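What People Keep in Their Junk Drawers, and Why
Yến Âu and Cathal Ó Súilleabháin
Social Studies project report, Mon 22 January

When our teacher first told us to choose a topic about everyday life, the two of us spent most of a lunch period going back and forth, and it was Cathal's grandmother who settled it for us. She had been hunting for a tape measure in the drawer next to her stove, and by the time she found it the whole counter was covered with string, birthday candles, keys and a very old bus pass. We both thought, well, there is our project!

We asked families on our two streets and in our homeroom to let us look through one drawer each. Ten households said yes, and we are very grateful to all of them, especially the Najafi family, who gave us tea and let us stay far longer than we had planned. Altogether we wrote down 631 objects, and for each one we asked the owner where it came from and when it had last been used.

Batteries, pens and rubber bands turned up almost everywhere. What surprised us more was how many small things people own several of without ever meaning to. Ardalan Najafi told us he buys a new lighter whenever he goes camping, because he can never find the last one, and then in March, when the family does its big spring cleaning, they all come out of coat pockets at once.

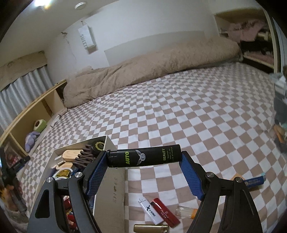

Figure 1. Lighters, including a black one marked "AUTO" and a white one marked "KING".

Keys were the saddest category, if we may say so. Six families had keys that fit no lock they could think of, and still not one of them wanted to throw the keys away. Khang Châu's mother said she would feel sure to need them the very next morning. We heard something like this again and again, about chargers and spare buttons too.

We sorted the reasons for keeping things into 3 groups: "might need it," "somebody gave it to me," and "forgot it was there." The last group was the biggest by far. If we did this again we would ask people to guess what was in the drawer before opening it, which Bình Đoàn suggested after our class talk.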